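Projects > Grerlow > wotevari-sim > README

wotevari-sim

Welcome, and thank you for having a look! Wotevari is our small toolkit for testing grasp planners against simulated kitchen and workshop furniture, and this package holds the wrist-view renders plus the scripts that replay them (the planner itself lives in the Grerlow repository, so please don't go hunting for it here, as one or two kind people have).

There are 3,557 episodes in the current release, 223 of them set aside for checking. Each episode folder has the rendered views, the joint states and the planner's commands, all on one clock.

Getting going

Run `setup.sh`, then `replay.py --episode 19`, which is the one Esko Honkanen and I always use when we've changed something and are feeling nervous. Add `--slow` if you'd like time to read the log as it goes by.

What the views look like

Views come from the simulated wrist camera and are very nearly all grey, so colour is a poor cue to lean on. Large flat panels give the depth estimator a hard time, and you may want to raise `min_edge` to 6 before blaming your planner.

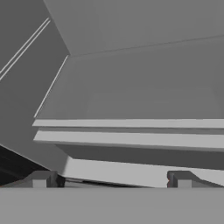
Wrist view, gripper empty, panelled structure ahead.

Known problems

Thin seams flicker at low render quality. Arsalan Lodhi has a fix half written on the `seams` branch, and he'd be delighted to have testers.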